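## 3.2 Small parts on the bench

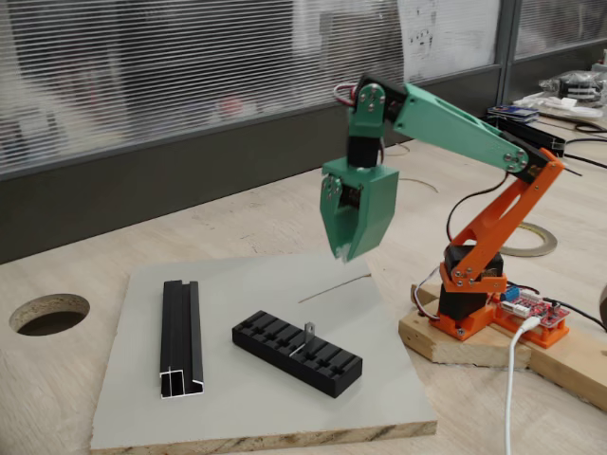 **Figure 2.** Work surface with extrusion profile, slotted holder and one metal tab standing in a groove. A thin metal pin lies behind the holder.

We turn now to the part of the study we enjoyed most: how people lay out small parts when they have to put their hands on them again and again. The bench work was done in the Plasmont workshop in January, with a bench layout drawn up by Lizeth Giraldo and Kanyarat Chaiyaporn. Participants were told which parts they needed and where to put the finished piece, and we left the rest to them.

The slotted holder (Figure 2) quickly became our favorite object. It is a plain black block with evenly spaced grooves across the top, and it solves a problem that anyone who has picked a flat bit of metal off a flat board will know well. A tab lying down gives the fingers no edge to grip. A tab standing in a groove gives them two faces and a top, and it can be taken straight up without sliding. Participants noticed this within the first few trials, and several went back and stood up parts that we had handed to them flat!

The pin is a different story. It is too thin to sit well in a groove made for tabs, so most people simply set it on the board. What interested us was the angle. Pins laid diagonally were picked up with fewer second tries than pins laid square to the board's edge — a result we had not planned to look for, and one that Waraporn Yimyam first spotted in her bench notes. We come back to it in Section 4.

The extrusion profile played the part of the large, steady neighbor. With its length running front to back, it marked off the left side of the board and left the cut end facing the person at the bench, where the open channels are easy to see and reach. Turned sideways, the same profile took up the front of the board and got in the way of the wrist. Wichai Paisan suggested that we fix its direction for the second round, and we did.

Across both rounds we logged 4,000 pickups by 20 participants. We set aside up to 1,000 of these for a closer reading of hand position, coded separately by 2 readers. The board itself stayed the same throughout. Its pale gray top made dark parts easy to find, though small silver ones asked for a longer look, and we would gladly try a darker surface next time.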